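Home > Kitchen and Tableware > Cups and trays

Plastic cups sliding on a black plastic tray, and grey film on the tray surface

Asked by Colleen Turcotte, Peratville
320 views, 2 answers

I look after the drinks for a shared workroom. We use tapered plastic cups and black plastic trays with a raised rim. Both came from Prirach and neither has a maker's mark on the base.
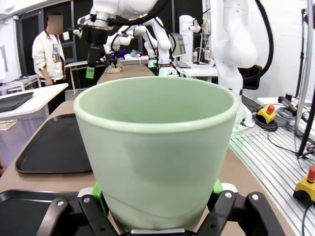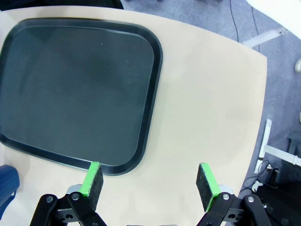 Cup in the first picture, large tray in the second.

Two problems. First, the cups slide when the tray is carried, mainly when they are less than half full. Capacity to the brim is 300 ml. Second, the flat part of the tray dries with a dull patch that is lighter than the rest. I wash by hand with ordinary washing-up liquid and leave the trays to drain upright. The rim stays glossy, so I assume the two surfaces have a different finish.

Is the patch scratching or residue? And is there a liner that will stop the sliding and can be washed with the tray? I would prefer not to glue anything down.

Answer 1
Murray Simard

Test for residue before anything else. Mix white vinegar and warm water in equal parts, wipe one corner of the dull area, leave it for 2 minutes, rinse and dry with a clean cloth. If that corner comes up dark, you have limescale or dried detergent. If it looks the same, the surface is worn and cleaning will not change it. Dust also shows badly on black plastic, so wipe it dry first or the test tells you very little.

Draining upright leaves a tide line in hard water areas. Dry with a cloth straight after rinsing.

For the sliding, use a loose sheet of open-weave non-slip matting, the sort sold for drawers. Cut it slightly smaller than the flat area and round the corners to follow the tray, otherwise they ride up the rim. Check that the packet says washable. The cup narrows towards the base, so the contact area is small and the weight sits high. Matting stops it sliding but does little against tipping. Group the cups in the middle of the tray.

Avoid scouring pads on the flat part.

Answer 2
MacLeod

damp tea towel folded flat on the tray. works fine, goes in the wash after. we had the Bralau trays and did this for years

Comment from Colleen Turcotte
Vinegar test done on the large tray. The corner came up dark, so residue. Will try the matting in March when the drawer liners are replaced, and the tea towel until then.

Was this page helpful? Yes / No
Related: Removing tea stains from pale plastic cups
Related: Stacked cups that will not separate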